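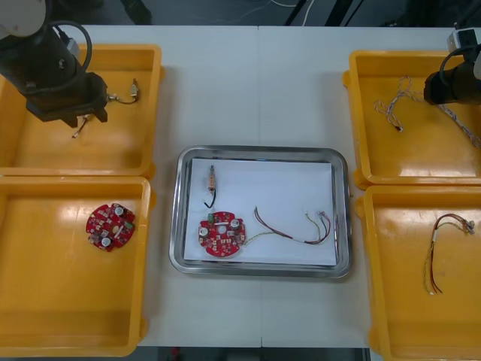
Last updated: Tuesday, December 7, 2021

I finally have a budget for the kitting cell and I am so happy with it that I'm going to write the whole thing out, boring lines included.

The job is small. Each kit is a round red board, a wire harness and a few little parts with leads on them, laid out on paper in a steel tray. The parts come from yellow bins on either side. Two arms share the table, and most of my planning time went into that second arm. One arm could reach all four bins if I pushed everything closer together (I tried it on paper for a whole weekend), but then every kit waits on one wrist. With 2 arms I get a side each – and I love watching them!

The arms are the big line and I had the quote from Konau early, so that part was easy. What I had left for everything else was $907. Bins, tray, cables, stands, spare finger pads, all of it out of that. The bins were the happy surprise. Stonico sells the shallow ones in singles, and I bought extra at $3 apiece so I can swap a full one in without stopping to refill.

The tray cost more than I wanted, $77, and I'd pay it again. The raised rim matters when you're setting down harnesses that want to spring open. Plain white paper goes in the bottom and costs next to nothing.

Where I underbudgeted: cables! Power, network, the runs back to the controllers. Measure along the floor, then add slack for the arm at full stretch. I ordered twice and paid shipping twice.
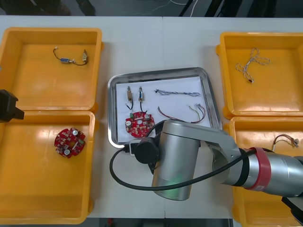

Kütt wrote in after my first draft of this list to say I should hold back money for grippers, as the pair you start with is never the pair you keep, and that thin wire will show you why within a month. Fair point. I've moved the Gridance software add-on to next year and put that money under "fingers" for now.

Still open: lighting. The bins are glossy and the overhead lights bounce right off them, so I'm pricing diffusers in December – or matte liners, if I can find any that fit.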